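Notebook, Thursday, started 8:40

Carrying on with the Samden handset. Second sample came in the morning delivery, so there are two on the bench now, A and B. Both on the same firmware, both factory reset, same SIM plan. A has been used as a daily phone by Eyvindur Kárason since the start of February. B was sealed until today.

Main question is still the standby drain. A loses 6 percent overnight with Wi-Fi on and mobile data off. That is more than the old model did under the same settings. I want to know if B does the same before I write to Mavromatis, who will only ask if we tried another unit.

Setup for tonight:
Both charged to full, unplugged at 6 pm, screens down on the shelf by the window. Location off, Bluetooth off, always-on display off. No accounts signed in on B. A keeps its accounts for the first night, then gets wiped and runs again clean. If the gap closes after the wipe it is an app and I stop worrying about the radio. 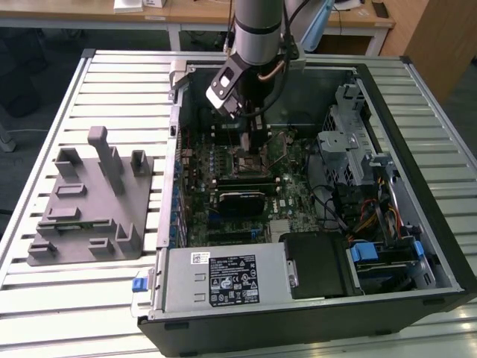

Screen brightness next. Set both by hand with the slider at the midpoint and auto off. A reads 200 nits on a full white page. B is a little dimmer, and I can see the difference with the two side by side, but I would not have noticed with one in the hand. B also looks warmer. Color profile is set to Natural on both. Checked twice.

The side button on A has some play in it. Eyvindur says it was like that when he got it. B is tight. Made a note on the sample sheet and left it there.

Camera: did not get far. The low light shots need the blackout room and Holham has it booked until 4. Took a few of the test chart by daylight to check focus. A hunts a bit at close range before it locks. B locked first time on every try but I only did 7, so that means little.

Charging with the Stonivent adapter was odd. A starts fast, drops to the slow rate, then picks up again a minute later. Swapped the cable and got the same. Have not tried B on it yet — do not want to heat it up before the standby run. Tomorrow, after the overnight numbers are in.

To do:
Read both batteries at 8 am before touching anything else
Wipe A
B on the Stonivent adapter, log the rate
Ask Holham for an hour in the blackout room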